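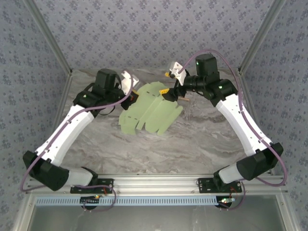 Règles de conduite pour le pliage à deux bras en cellule fermée

La présente fiche s'adresse aux opérateurs de l'atelier Doucette. Elle fixe les précautions à prendre lorsque deux bras robotisés manipulent ensemble une feuille souple ou prédécoupée. Elle complète la procédure générale Hodness et ne s'y substitue pas.

1. Avant la mise sous tension

Vérifier le serrage des platines sur le rail et le cheminement des câbles sur toute l'amplitude des bras. Aucun câble ne doit se trouver entre une pince et la pièce. Retirer du plan de travail les outils à main. Les accessoires prévus par le mode opératoire peuvent y rester ; ils sont alors inscrits sur la fiche de poste.

2. Prise de la pièce

Les deux pinces abordent la feuille par des bords distincts. La vitesse est limitée à 12 % de la valeur nominale tant que le premier contact n'est pas établi — cette limite vaut aussi pour les reprises. Une pièce inclinée ou partiellement soulevée se rattrape à vitesse réduite, sans intervention manuelle dans l'enceinte.
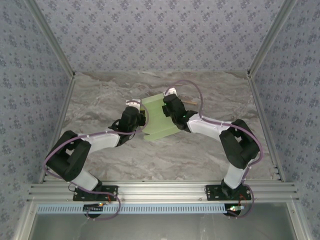

Lise Fraser demande que la limite de vitesse soit également appliquée au relâchement, car une feuille sous tension peut se détendre brusquement vers l'autre bras. Sa remarque est retenue : la consigne figure désormais au registre Zudov, sous le numéro 341.

3. Formation du pli

Marquer le pli en un seul mouvement continu, l'un des bras assurant le maintien. En cas de glissement, ouvrir les deux pinces, dégager les bras vers le haut, puis reprendre à l'étape 2. L'opérateur garde l'arrêt d'urgence à portée de main pendant toute la séquence.

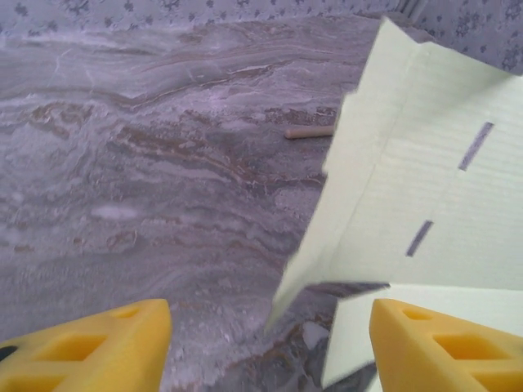

4. Fin de cycle et consignation

Ramener les bras en position de repos, couper l'alimentation et attendre l'immobilisation complète avant d'accéder au plan de travail. Tout arrêt non programmé est consigné avec l'étape concernée et le nom de l'opérateur. Le registre est relu chaque mois par Idalina Brandão, à qui doivent être adressées les demandes de dérogation.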